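The Tray Method, or How I Stopped Filling the Sink

By Nyokabi Ogola

Sauce night at our place means seven plates, two adults, one very small sink. I used to run the whole basin full of hot water and stand there sulking. Then Kanini Makori, who cooks for a crowd most evenings, told me to forget the sink. Use a tray. On the table.
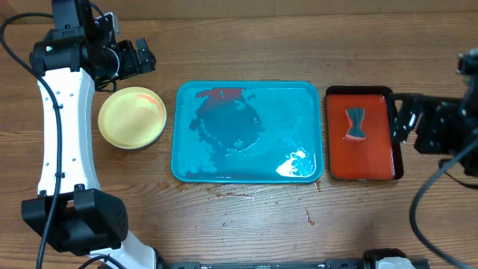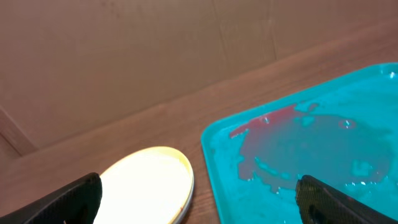
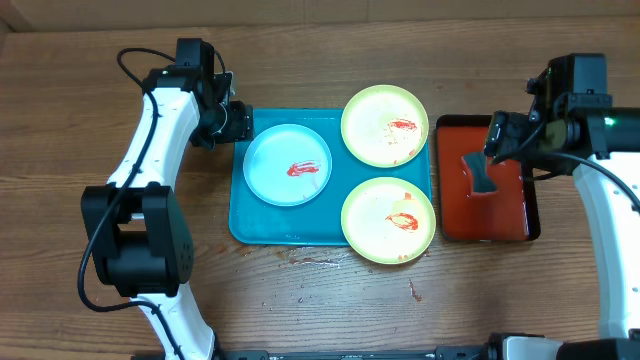 The turquoise tray on the wood table. Plates and red sauce in the last one, with the sponge over by the smaller tray.

So. The basics. One plastic tray with a lip, big enough for a couple of plates side by side. A little water in the bottom, no more than a finger deep. Second tray for the sponge, smaller, a different color so you don't mix them up at the end of a long night. Scrape first. Then wipe, middle to rim, turn the plate, wipe again. Rinse at the tap after – quick one.

Red sauce is the test. Tomato and chili cling, especially on pale plates, and you'll get that orange ghost round the rim long after the middle looks clean. Kanini goes for the rim first. I forget, every time, and do the plate twice.

Water gets away from you too. Even a shallow tray slops when you pull it toward you, and wood doesn't love it. Keep a dry cloth by your elbow. My table has a pale ring from March that I've stoped apologizing for.

What tray? Anything flat with rounded corners, as square ones hold grease in the corner and you end up at it with a toothbrush. I tried a deep one from Patero, 275 shillings, and hated it. Gave it to Awuor Kinyua for seedlings. The flat one I use now came from the Owino stall near the bus stop and cost 207. Bright colors help – you can see what's floating and when to change the water. Change it sooner than you want to.

Raed Khasawneh next door thinks the whole thing is silly and says a sink is a sink. He also owns 40 plates and a dishwasher, so his vote is noted.

Stack plates to dry on thier edges, sponge squeezed out and left standing up. Then go sit down.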